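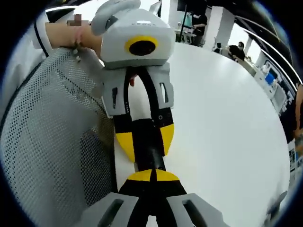 Brunello Colombo
Poetry editor, Gornberg
11/24/22

So I need poets! And readers of poets, but I'll get to you in a minute.

Gornberg is putting together its next issue and I've been given 78 pages to fill (last time it was 51, and I whined about it until they gave in). I'm after short poems, two pages at the very most, and I'd love to see rhyme again. Rhyme, off-rhyme, bad puns, villanelles that fall apart in the fourth stanza, all of it. If you've been told your poem is too silly for a serious magazine, send me that one first.

Send up to 3 poems in one file, with your name on every page please. I read everything myself and I'm slow, but you'll hear from me either way. Poems that have been on your own blog are fine. Poems that have been in another magazine aren't, sorry. Translations are welcome if you've cleared it with the poet, and I can manage Italian without help.

Now, readers. I'm looking for 2 people to sit with me on the long poem section, which we're calling Fovell after the street where we had our first office. You'd get a batch of poems every couple of weeks and we'd argue about them over the phone. You don't need a degree or a book out. You do need to be able to tell me I'm wrong, because Dhillon used to do that beautifully and has now gone off to finish a novel. It pays a little. Really a little.

One last thing for the people who came to the Bumex reading in September: yes, I still have the sign-up sheet, and no, I can't make out half the email addresses. If you put your name down and heard nothing, write to me again and say so in the subject line.

Poems and reader notes both go to the poetry inbox, link's on the contact page. Mark yours POEMS or READER so I don't mix you up.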